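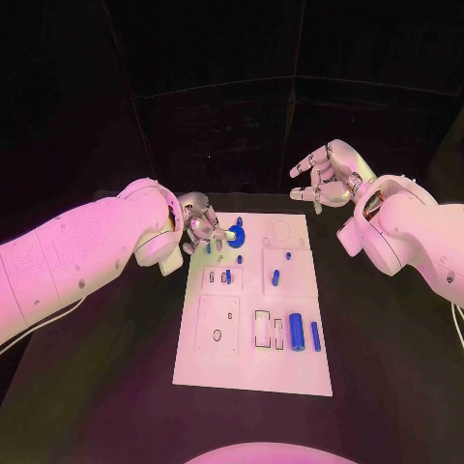 *Figure 1. Board with hole plates and blue pegs and cylinders, under pink-magenta light.*

# Colored Light and Hand Sorting Speed: A Student Project Report

Submitted by Aino Nieminen and Rigoberto Zavala
Supervisor: Anneli Rissanen
Submitted 25/10/2021

## 1. Background

Many workplaces use colored light for part of the day. Growing rooms are lit in pink or purple, photographic rooms in red, and some night shift areas in amber. People who work in such rooms often report that small objects are harder to tell apart, and that they tire sooner. The purpose of this project was to find out whether the color of the room light changes how quickly and how correctly a person can sort small painted parts by hand.

The question was suggested by a visit in May to the Vundorum greenhouse, where seedlings are labeled and moved between trays under pink lamps. The shift leader, Kauko Tuominen, explained that staff there carry the trays into a side room with white light whenever the labels have to be read. The group wished to learn whether this habit saves time or costs time.

## 2. Earlier Work

The human eye judges the color of an object from the light that the object sends back. When the lamp gives off only part of the visible range, surfaces that differ clearly in daylight may look nearly the same. White surfaces take on the color of the lamp, while blue surfaces under a red lamp become dark. The eye adjusts to some extent after several minutes, but it cannot restore differences that the lamp does not show.

A report written at our school two years earlier by Jouko Toivonen dealt with reading speed under amber light. It found slower reading at the start of each session and a partial recovery later. It did not deal with handling of objects, and its readers sat only a short time under each lamp.

## 3. Method

The test group consisted of 18 students. All of them had passed a simple color vision check before taking part. Each student sorted a tray of 100 wooden beads into cups. The beads were painted in pairs of similar colors: blue and violet, orange and red, cream and pale yellow.

Every student completed the task under 3 lamp settings: white, amber, and pink. The lamps were supplied by Volska and mounted above the table at a fixed height. The order of the settings was changed from student to student so that practice would not favor one color. A rest of 20 minutes in daylight was given between rounds.

Two values were recorded for each round:

- the time from the first bead to the last
- the number of beads placed in the wrong cup

Students were told to work at a steady pace and not to correct a bead once it had been dropped. Talking was not allowed during a round.

## 4. Results

White light gave the shortest times and the fewest errors for nearly all students. Amber light caused many errors between cream and pale yellow but had little effect on the time. Pink light lengthened the time clearly. Most of the errors under pink light were in the orange and red pair, and several students stated that they had been guessing by the end of the tray.

Blue and violet beads were confused less often under pink light than had been expected. The violet paint, a Plarnilari product, had a slight gloss, and it is possible that students used the shine and not the color. This was noticed only after the rounds were complete.

## 5. Discussion

The results support the practice followed at the greenhouse in cases where color must be judged. They do not show that all handwork suffers under colored light. Where parts differ in shape or size, the color of the lamp may matter much less, and a second test with unpainted parts of different lengths would be needed to settle this.

The project had several limits. The students were of similar age, and older workers may respond differently. The rounds were short compared with a full shift, so nothing can be stated about tiredness over a day. The room also had a narrow window above the door, and the blind did not close fully in the first week. Rounds from that week were kept in the results, but are marked in the data sheets.

## 6. Recommendations

The group recommends that labels and color codes be checked under white light before trays enter a pink-lit room. Where this cannot be done, codes should use printed letters together with color. Future student groups should use matte paint of a single brand and should measure the light level at the table before each round.

## 7. Division of Work

Aino Nieminen prepared the beads, ran the rounds, and wrote Sections 1 to 3. Rigoberto Zavala kept the data sheets and wrote Sections 4 to 6. Both authors read and approved the full text. The data sheets are kept in the science office and may be consulted on request to the supervisor.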